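Staff Profiles: Marlina Sopacua and the Sixteenth-Floor Kitchen

The practice kitchen at the Lilbridge Center for Home Living is Room 1603 of the Hollmann Building, and for most residents it is the first room they ask to visit. Marlina Sopacua has managed it since it moved upstairs from the old Flitcombe annex. She spoke with the Center's newsletter on Thursday, July 14, 2022, between two morning sessions on counter layout.

Ms. Sopacua trained in occupational therapy and worked in hospital discharge planning before joining the Center. She describes her present duties in modest terms.

"People come to us when they are setting up a kitchen after a change of some kind," she said. "They have moved to a smaller apartment, or they are cooking for one after many years of cooking for a family. They already know how to cook. What they want to discuss is where to put the toaster."

Each session lasts 45 minutes and is open to residents and to one family member or friend. Enrollment is handled through Jumix, the Center's booking system, and the fall program can receive up to 50 requests in a single week. Ms. Sopacua reads the requests herself and groups them by the kind of kitchen the participant has at home.

The Working Space in the Middle

Much of the instruction concerns the counter. Ms. Sopacua asks participants to begin with the largest cutting board they own and to settle its place before anything else is put down.

"A large board is really a piece of furniture," she said. "If it lives in a cabinet, it will not be used, and then people cut a tomato on a dinner plate. I would like to see the board out, in the center, with the small appliances behind it."

She prefers appliances to stand in a row at the back. A toaster and a toaster oven side by side leave the front of the counter free, although she reminds participants that the oven door opens forward and requires clearance. The point is often missed when a kitchen is arranged with the door closed.

"I ask them to open the oven before they tell me they are finished," she said. "Half of them move the board again, and that is a good use of the time."

On the matter of a raised rim, she acknowledged that opinion among her colleagues is divided. A rim helps to keep crumbs and small pieces on the board. It also makes sweeping chopped vegetables into a pot more awkward. Her own practice is to keep a second, smaller board close by for quick jobs – a round one, for preference, as it can be turned without lifting.

Pots, Lids and Upright Handles

The right-hand side of the counter is used for items that will be picked up often. Ms. Sopacua recommends a small open box for utensils, placed where a spatula can stand with its handle up. Deep drawers, in her experience, are the chief cause of lost spatulas.

Lids are a separate subject, and one on which she holds firm views. "Lay the lid flat, in front, where you can see it," she said. "A lid leaned against a wall will come down sooner or later, usually during dinner."

Participants are free to disagree with any of these arrangements. Several have done so in writing, and one argued at length for storing all lids in the oven. Ms. Sopacua keeps the letter in her desk.

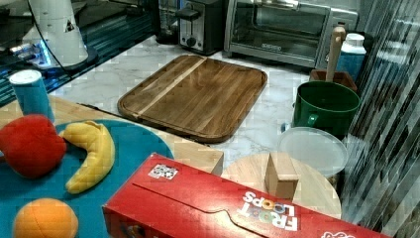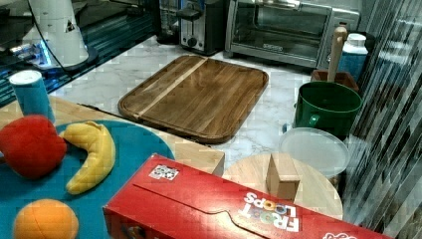
The long board at the center of the counter, with the toaster and toaster oven behind it and the green pot to the right.

Plans for the November Program

A new unit on narrow kitchens will be introduced in November. It will deal with counters on which a full-sized board cannot lie beside a pot, and participants will be asked to bring the measurements of their own kitchens. Ms. Sopacua has also requested additional shelving for Room 1603, where the lower cabinets are difficult for some residents to reach.

"The cabinets came with the building," she said. "We work around them, as people do at home."

Residents who wish to attend may enroll through Jumix or at the front desk of the Hollmann Building. Those who attended sessions at Flitcombe are welcome to enroll again.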